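**Grosia publishes good-practice guide for two-arm sorting tables**

Grosia has released version 2 of its good-practice guide for table-mounted arms that handle discarded packaging. The text runs to 32 pages and was edited by Gaurav Negi, with test procedures by Cayetano Soler.

The main change concerns shared floor space. Floor markings must now be recorded in the site risk assessment, along with any seating near the table. An arm that is not in use during a task must be parked with its gripper clear of the work surface - the earlier version left this to the operator.

The guide also lists 16 reference items for grip tests, among them wadded paper and foil trays. Each is to be presented singly.
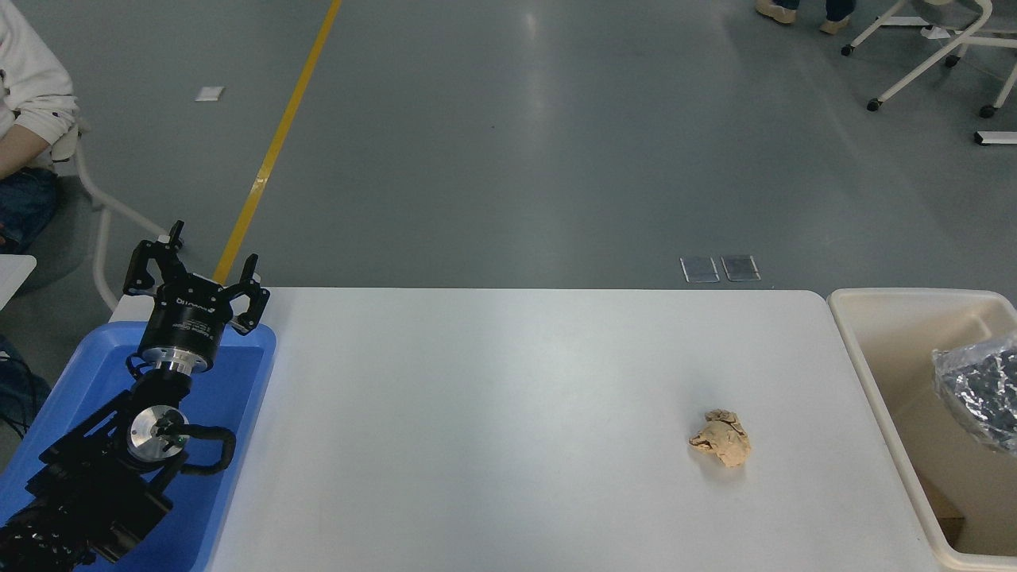
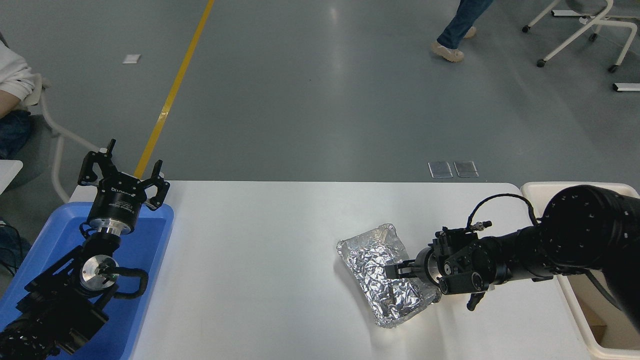
Sites have 3 months to update their written procedures. Zerley and Sqalli have both said they will adopt the guide in full. Flellari has asked for a longer period for sites with older controllers, and Negi said a reply would be issued in April. Comments on the grip test annex remain open until then.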